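Assembly testers wanted for small furniture, Grandham workshop

Do you like putting things together? Are you the one in your family who opens the box first and reads the sheet later (or the other way around)? We'd love to have you at our bench in November!

Bindara is a small studio that writes and draws assembly instructions for household furniture. Side tables, plant stands, shoe racks, kids' stools, that kind of thing. Our clients send us the parts, we work out the order of the steps, and then we bring in people from the neighborhood to try them. We change a lot after watching those sessions. Last spring a single tester, stuck on step two of a shoe rack, got us to redraw the entire sheet, and it's a much better sheet now.

This round is all about one piece: a low white square table with a molded top and four round legs that go into sockets at the corners. There are no tiny bags of hardware to sort through and hardly any words on the sheet. We think that makes it a great piece to test, and we're really curious how people handle it. Do you start at the near corner or the far one? Do you do opposite corners first? Do you lay out all the legs before you begin, or grab them one at a time? We have our own opinions in the studio and they don't agree.

You'd be working at a covered table, with the top lying so its sockets face up.
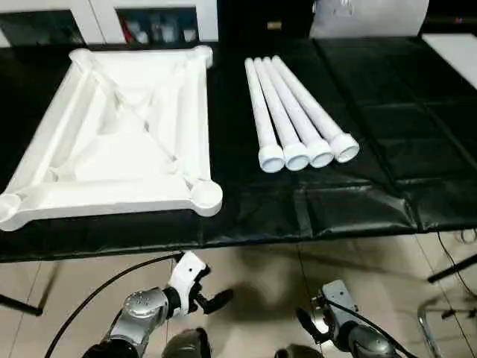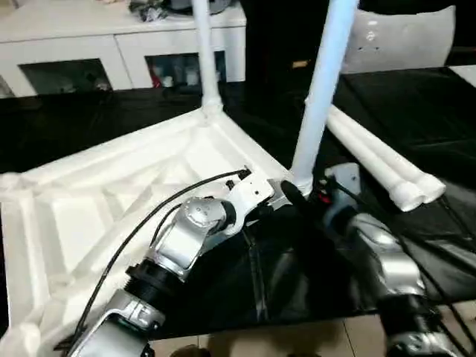
The square part and its legs on the black table.

Each session is one person at one table, with one of us sitting nearby taking notes. First you get a few minutes to look at the parts without touching anything and tell us what you think goes where. Then you build it with our draft sheet. After a break (there's coffee, tea and usually something Biljana baked) you take it apart and build it again from a second version of the sheet, with the steps in a different order. We finish with a chat about what was clear, what was annoying and where you stopped to think. The whole visit takes two hours.

You don't need to be fast. There's no score. If you get a leg in crooked and have to pull it out and start over, please do exactly what you'd do at home, including muttering. Esther Wanyama, who draws the sheets, has asked me to add that she can't be offended.

Who we're looking for

Adults 18 and over, any level of experience. We already have plenty of people who build furniture for fun, so we'd especially like to hear from:
people who have never put together flat-pack furniture by themselves
people over 65
people who are left-handed
people who have limited grip strength or use only one hand for this kind of work
people who don't read English comfortably, as the sheet should work from the drawings alone

You should be OK with lifting a light table and turning it over, or with telling us that you'd like a hand. You can work sitting or standing. The workshop is on the ground floor with a step-free entrance from the parking lot, and there's an accessible restroom across the hall.

We have room for 25 testers. If we get more replies than that, we'll try for a good mix of people and keep everyone else on the list for the next piece, a plant stand we're calling Barkura that has more parts and will probably cause more muttering.

What you get

A $60 gift card for the grocery store of your choice, handed to you at the end of the visit, even if you decide to stop early. We also pay for parking or your bus fare.

What we do with your session

We keep written notes and your answers to the chat at the end. Your name stays on the sign-up sheet and doesn't go into the notes. If you want your notes removed later, write to us and we'll take them out.

When and where

Sessions run throughout November, mornings from 10 a.m. and evenings from 6 p.m. We can do a few early afternoons if neither works for you, just ask.

Bindara, 481 Holanda Street, Grandham. Use the side door and ring the lower bell.

How to sign up

Send an email to Danica Delić through the contact form on this site with the subject line "White table." Tell us a little about yourself, which of the groups above you belong to (if any), how much furniture you've put together before, and which times of day suit you. No resume, please! Two or three sentences is plenty. Danica answers everyone within a week.

If you'd rather phone, ask for Vesna Dimitriou at extension 2602. She's usually in before lunch. Vesna can also set up a visit for you and a friend at back-to-back times, so you can share a ride. We just ask that you don't compare notes until you've both had your turn.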